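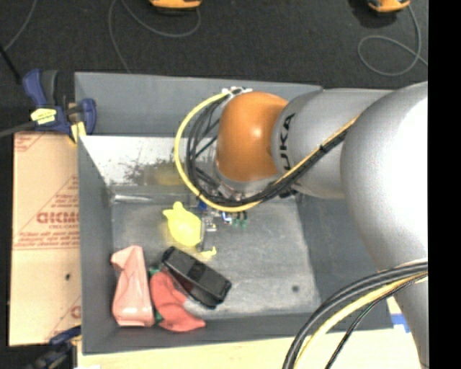
Projects > Bin Picking > Progress Reports

Overview | Budget | Reports | Contacts

Where the money is going next

Hi Clodagh – quick one from me before you close the books for December. The arm is earning its keep, and the gray bin is still our main test spot (two clamps on the left side, nothing fancy!). What I'd like to spend on now is all the small stuff.

First, cables. We've got thick loops of them around the wrist, and I want a proper cable guide from Varside at $800. Second, test items. I'm asking for 60 more, mostly soft or shiny things like the red and pink pieces we use now. Third, a spare bin, as the floor of this one is pretty scratched up.

Prapai has quotes from 3 suppliers and likes Okeke best, with delivery in around 6 weeks. I'd hold off on a second arm until spring. Can you okay the cable guide by itself if the rest has to wait?

Gerasimos

Recent reports
Flotine software renewal
Prilura gripper quote
Floor space request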